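Home | News | Workshops | Jobs | About

New house rules for robots that pull computers apart

March 2019

I've been nagging people about this for ages, so you can imagine how pleased I was when the Flumenell teardown rules finally landed in my inbox! They're for any shop that uses robot arms on old desktop computers, and they're written in plain English (hooray), so even the newest person on the floor can get through them over a cup of tea.

Gurkitz, the recycling outfit behind the rules, asked 70 people who do this work what they wanted. What came back was mostly complaints, says Wellington Aguiar, who did the writing up. "Everybody had their own way of laying out a bench, and then you'd change shifts and spend the first hour putting things back," he told me. I laughed, because I've done that hour myself.

The rules say the tower goes on its side with the panel off and the inside facing up, and small parts like memory sticks get their own spot in a fixture next to the case. No loose piles! I do like that one.
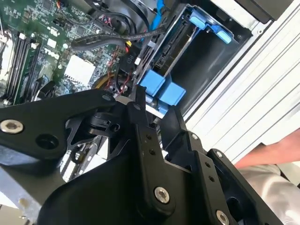
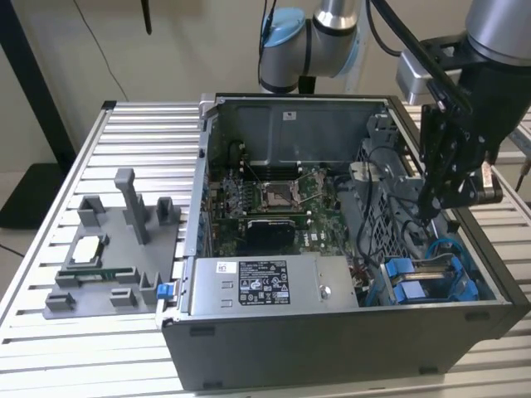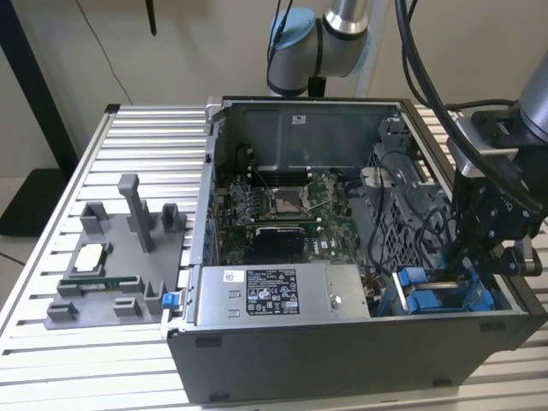

What changes on the floor

The big one is hands. If a person needs to reach in near the gripper, the arm has to be in its slow mode or stopped, and whoever is reaching in has to be the one who set it that way. You can't yell across the room for a mate to do it. Wellington says this rule got the most argument, and I can see why, but I'm on his side.

Next up, cables. They're a pain in the neck for a gripper, so before the arm goes for a drive or a drive carrier, somebody has a look at where the wires are sitting and moves them if they're in the road. Plastic clips and tabs get released, never forced. If the grip slips 3 times on the same part, you stop and write it down.

There's a bit about record keeping too, and I'll be straight with you, my eyes glazed over. Short version: every job gets a line in the log, and the logs get kept until the following August.

Who's using them

Dantas has signed on already and is trying the rules on a first batch of 451 towers. Flamance wants to wait until it has 100 finished jobs of its own to compare against, and fair enough. I'd have jumped straight in, but I'm not paying for the downtime.

The rules are free to copy and stick on the wall. If your shop gives them a go, drop me a line and tell me which one drives you up the wall, as I'm planning a follow-up once people have had a few months with them.

14 comments | 38 shares

Contact us | Copyright 2019 | Back to top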